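Household Textiles, Unit 2: Folding and Sorting Dark Garments on a Bed
Course handout, Kunance Home Skills Program
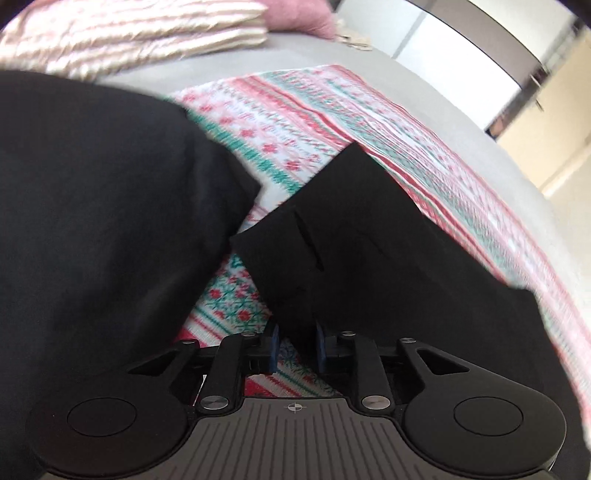 Last unit dealt with towels and flat linens. This one moves on to clothing, starting with dark garments, and the work surface is a bed. Most people at home fold on a bed because it is the largest flat surface they have. It is lower and softer than a table, and both of those things change how you work.

1. Preparing the surface

Pull the bottom sheet tight and tuck it in on all sides. A loose sheet moves with the garment and you end up smoothing the same wrinkle twice. Take the pillows off.

Lay a blanket or throw over the sheet before you put dark clothes down. Dark fabric leaves lint and picks it up, and a blanket is easier to shake out than a sheet is to wash. A patterned blanket works well under black clothing. The edges of a sleeve or hem show up against the pattern, and you can tell where one garment stops and the next one starts. On a navy or charcoal cover you will be working by feel.

Avoid fleece. It grips knit fabric and sheds onto it.

2. Separating

Black garments that come out of the basket together tend to look like one piece. Before folding, pick up each one by a single layer near the edge, lift it a few inches, and see what comes with it. If a second garment lifts too, set both down and try again from another edge. Do not pull from the middle of the pile. That drags sleeves and straps through each other.

Once separated, lay the garments side by side with a strip of blanket showing between them. Students who skip this step usually fold one item into another and find out at the drawer.

3. Finding front and back

With black clothing this takes longer than people expect. Check in this order:

- Label or printed size mark at the neck or waist
- Neckline, where the lower curve is normally the front
- Side seams, which should lie along the outer edges when the piece is flat
- Stitching on the hem, which is neater on the right side

Turn anything inside out back the right way now. The exception is clothing you plan to wash again before wearing -- leave that inside out, as it slows down fading.

4. The basic fold

Lay the garment face down. Smooth from the center toward the edges with a flat hand. Fold each side in toward the middle so the long edges are straight and parallel. Bring sleeves down along the body. Then fold from the bottom up, in halves or thirds depending on the drawer.

On a soft mattress the fabric sinks where you press. Use light pressure over a wide area. If the fold keeps slipping, slide a thin board or large book under the blanket -- it only needs to be as wide as the finished fold.

5. Storing

Stack with the folded edge facing out. Keep no more than 24 thin pieces in one drawer of the standard Skurell chest in the practice room. Black clothes look alike once stacked, so keep tops and bottoms in separate stacks.

Reading: El Sherbiny, Caring for Clothes at Home, the chapter on dark and dyed fabrics. Copies are on the Umonent shelf by the door and should go back there by Sunday.

Practice for next session

Fold 2 dark garments of different types on a bed at home, using a blanket as the base. Write down which step took longest and whether the surface shifted. Then repeat on a table and note what you did differently. Half a page is enough. Bring one of the garments with you, unfolded, as we will begin the session with separating and sorting.

We use cookies to remember your settings and to see which pages are read. By continuing to use this site you agree to our cookie policy. Accept Manage preferences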